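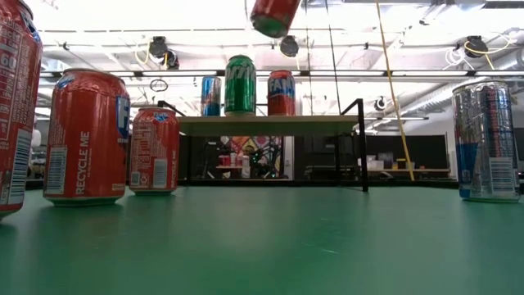
Cans on the green mat and on the raised shelf, bench view.

Shelf Cans – data card and house rules
Version of August 2023
Maintained by Torbjørn Nygård, Sulbridge bench group

What's in here

This set has 386 episodes of drink cans being moved between a tabletop and a small raised shelf. It comes with the rules we recorded it under, and those rules are the part I'm most excited to share! We spent July rewriting them after comparing notes with the Hivura folks, and the data is so much nicer to work with as a result.

Each episode folder holds the video streams, joint positions for both arms, gripper opening, a one-line task string and a notes file. Please read the notes file. It's short, and it's where the operator writes down anything odd.

Task strings follow the same pattern all the way through: verb, object, colour, destination. "Place can, red, shelf" is fine. "Put the pop up top" is not, however charming. We write colour with a u, so watch your string matching.

Rules for the bench

1. Cans stay sealed. An opened or leaking can leaves the bench straight away.
2. The operator says "live" out loud before the arms are enabled and waits for an answer from anyone else in the area.
3. Hands stay outside the table border while either arm is live. To straighten something on the mat, disable both arms first.
4. One arm near the shelf at a time. The other waits over the mat.
5. Check that cables on the arms and at the bases can move freely through the whole reach. Do this at the start of a session and again after every 30 episodes.
6. A stop is never a black mark. Hit the button whenever you feel like it.

Rules for the recordings

A can that tips over is part of the episode. Don't reach in to stand it up and don't trim the video around it. If the operator recovers it with an arm, tag the episode "recovered". If it stays down, tag it "tipped" and save it as normal. I can't stress this one enough – the tipped episodes are some of the most useful data we have, and the old habit of quietly re-recording them threw a lot of good material away.

If an episode is stopped for safety, keep it and tag it "stopped". Don't use that tag for a lost video stream, which has its own tag, "dropout".

Vary the starting layout between episodes. Mixed cans on the shelf, matching columns, cans at the far edges of the mat: all good. Leave the shelf itself where it is for the whole session, and if it gets bumped, close the session and start a new one.

Operators swap out after 15 minutes at the controls. Tired people make jerky motions, and you can see it plainly in the joint plots.

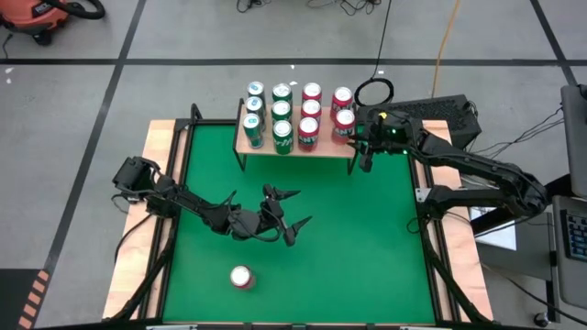
Should tipped episodes be left out when training a policy?
Keep them in for a first run, then filter on the tag if your method only wants clean demonstrations.

File checks

Run the checker before you upload anything. It looks for missing streams, clocks that disagree, empty task strings and tags it doesn't recognise. It won't catch a wrong colour, so a second person watches 6 episodes from every session and signs the session sheet.

Known gaps

– Brands are not labelled, only colours. Two red cans of different sizes get the same string.
– Silver cans with blue on them were called "silver" by some operators and "blue" by others in the early sessions. Kelemen format exports keep the original wording.
– Gripper opening is in raw units. The Dillix converter handles this if you pass it the session sheet.

Contributing

New sessions are very welcome, and so are arguments about the rules. Send a change as plain text with the rule number, your wording and an episode that shows the problem. Rule 4 came from exactly that kind of message and it's a great rule – thank you again to the Hivura crew for it.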